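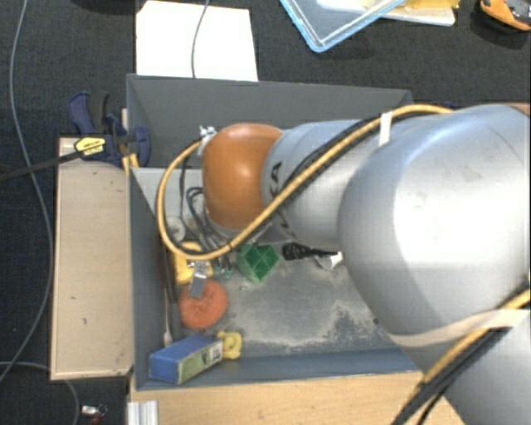
What size of open bin should I order for mixed small parts?
Measure the longest item that will lie flat in the bin and add 88 mm to it. If the result is under 600 mm, order the Asness 600. For anything longer, order the Asness 840.

Asness open bins, gray

The Asness is a rectangular open bin for loose and mixed contents: hand tools, compartment blocks, brushes, fittings, returned goods waiting to be sorted. It has a flat floor and no lid. Both sizes are supplied by Trurkthorpe from stock and ship fully assembled.

Sizes
Asness 600: outside length 600 mm, for benches and narrow shelving
Asness 840: outside length 840 mm, for floor stands and sorting tables
Color: gray, both sizes
Wall height is the same on both models, so they can share a shelf bay.

Choosing gray
The bins were offered in black until the last revision. Dark items were slow to find against a dark floor, and light items threw a glare under bench lamps. Mid gray gives usable contrast with yellow, green, white and black parts. Customers who sort only gray or bare metal parts should ask for the white floor sheet, sold separately.

Loading
Spread items in a single layer where the work allows it. Long items go flat on the floor of the bin, never leaned on the wall. Blocks and trays with their own compartments should stand with the openings up — small pieces stored in them will otherwise end up on the bin floor. Do not load above the rim if bins are to be stacked.

The 600 is rated for 9 kg when carried by hand. The 840 should be moved by two people or on the Oyelaran cart, which takes either size without an adapter.

Cleaning
Wipe with a damp cloth and mild dish soap. Rinse and dry before refilling. Solvents will dull the surface and void the warranty. Scratches on the floor do not affect use. Replace any bin with a crack at a corner.

Accessories
White floor sheet, 600 or 840
Clip-on label holder, fits the short side only
Cross divider, 840 only
Oyelaran cart, two shelves

Ordering
Single bins and full cartons are available. Carton orders placed before noon on Thursday leave the Hostivmont warehouse the same week. Label holders ship separately and may arrive first.

For drawings and load tables, write to Lutz Dreßler in technical sales. Chiamaka Mohammed handles replacements and warranty claims; include the mold number from the underside of the bin.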